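Olell Woodcraft Evenings: Your Questions, Answered

Do I need any experience before I sign up?
None at all! Most people who come to us have never so much as sanded a breadboard, and the first evening is planned with them in mind. If you have done a bit before, Zhuoran Xiong will gladly find you something harder to chew on.

What does the fee cover?
Your wood, your finishing oil, the use of every tool in the room and as much tea as you can drink. A full course is 6 evenings. You can also come for a single evening if you'd like to try us out first – just choose "one night" on the booking form.

Where are you, and where do I park?
We're upstairs at the Drindum building, in the long room past the Pollus paint shop. Parking in the back lot is free after 5:30 p.m. The elevator is slow but it does come, and there's a ramp at the side door.

What should I wear?
Closed shoes, please, and sleeves you can push up. Long hair needs to be tied back on the nights when the lathe is running. We have aprons in most sizes, although the small ones go fast.

Can my teenager come along?
Yes, from age 14, with a grown-up booked on the same evening. We've had some lovely parent-and-child pairs over the years, and quite often it's the parent who needs reminding to put the phone away.

Which oil do you use, and is it safe for food?
We use a plain food-safe mineral oil on anything that will go near the kitchen. Give your piece a second coat at home after a week or so, and wash it by hand. If you have allergies, write to Hanyu Hao before you book and she'll go through the materials list with you.

What if I miss an evening?
Let us know by noon and we'll move you to the next course with a free place. Courses fill up early in the spring, so if you miss one in March you may be waiting until summer, I'm afraid.

Do you sell gift cards?
We do, and they never expire. Ask at the desk or order by email.

What size are the pieces?
Small enough to carry home on the bus, as a rule – small boxes, lids, stands and the like.
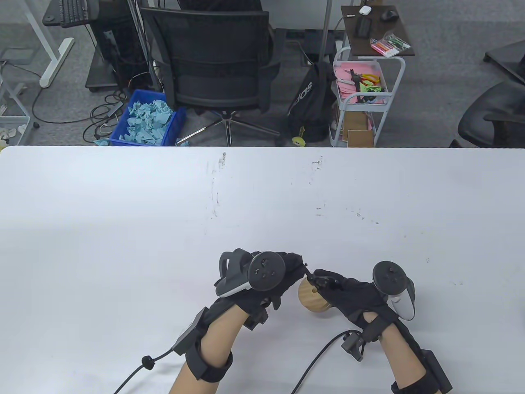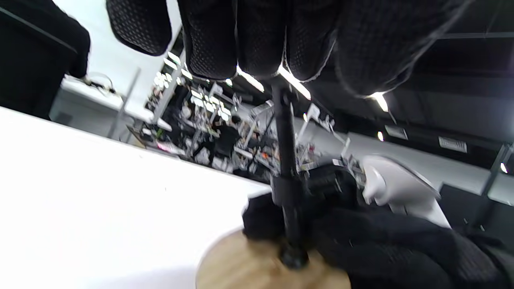
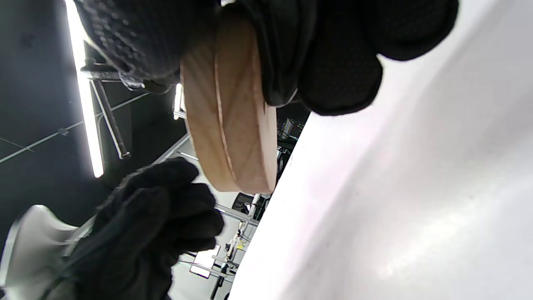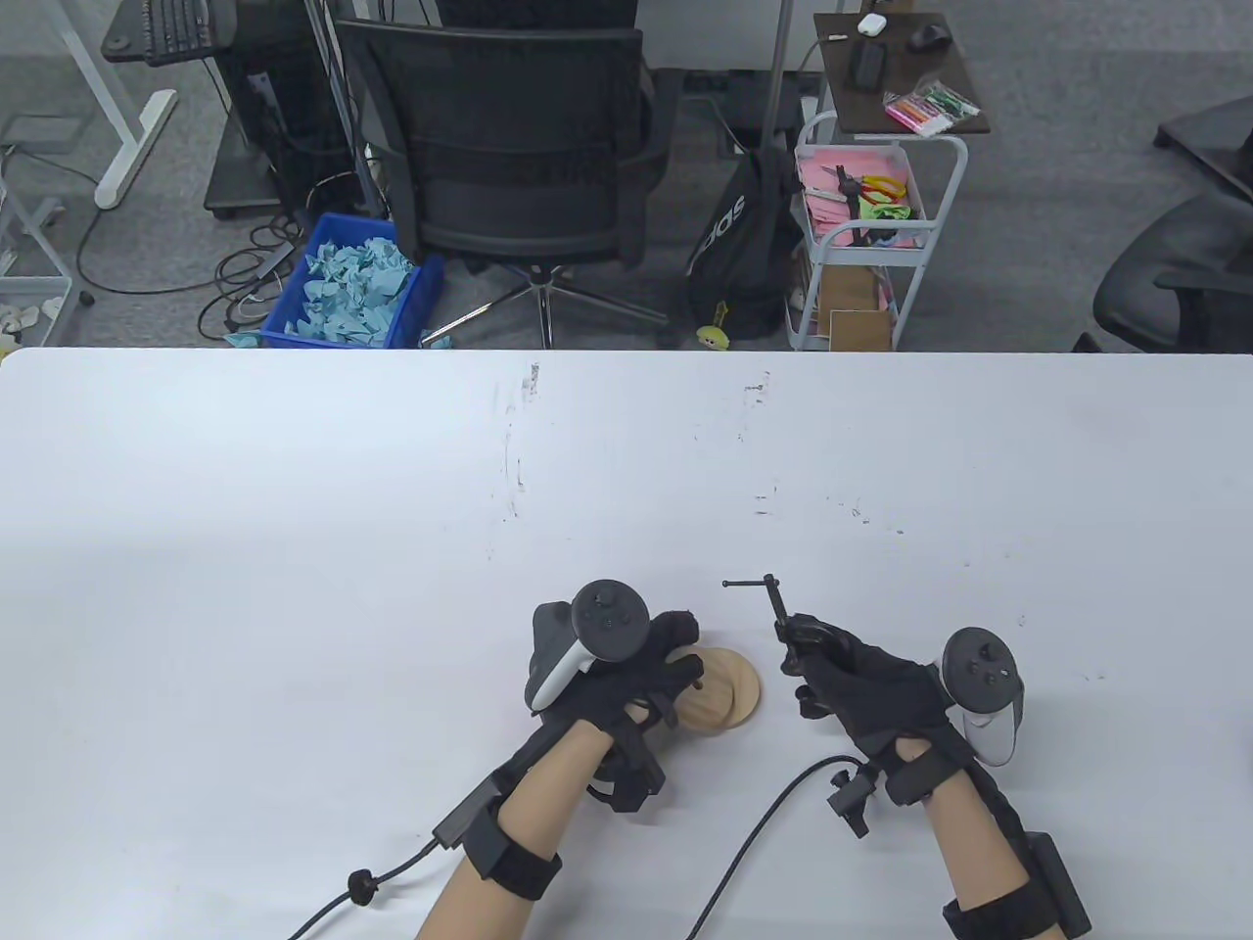 Gloved hands and small pieces in light wood.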